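Chapter 4
Turf: The Ground Beneath the Game

Ask a supporter why the match was lost and you will hear about the referee, the manager and the price of the striker. The grass is rarely mentioned until a ball hits a bare patch and rolls kindly into the wrong net. Groundskeepers learn to live with this. 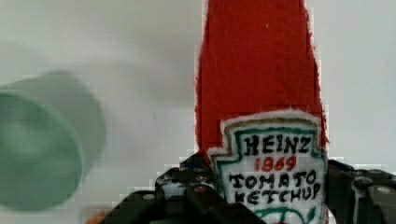

Ekene Osagie remarked that a good pitch is one on which the players have run out of excuses, and that he had prepared only two of them in his working life. Most grounds fall somewhat short. At Carkville, the goalmouth was reseeded every April and was mud again well before Christmas — a routine the club called its renovation plan. 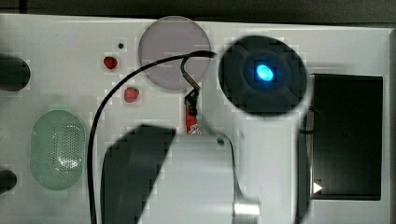

4.1 What a pitch is asked to do

A sports turf must drain, hold together under studs and recover between fixtures. Pellcombe managed more than 49 matches on one pitch in a season, after which it could fairly be described as a beach. This chapter looks at seed choice, sowing rates and wear, using the trial plots at Valtonen. Tiina Kettunen's notes on the plots are quoted at length, including the rude ones.

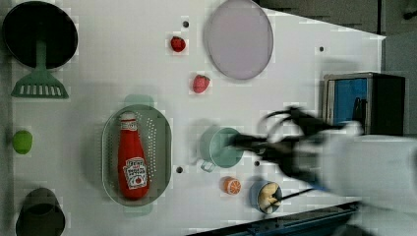

4.2 Choosing the seed

Begin with the grass you need in the worst month of the season — the brochure will show you the best one.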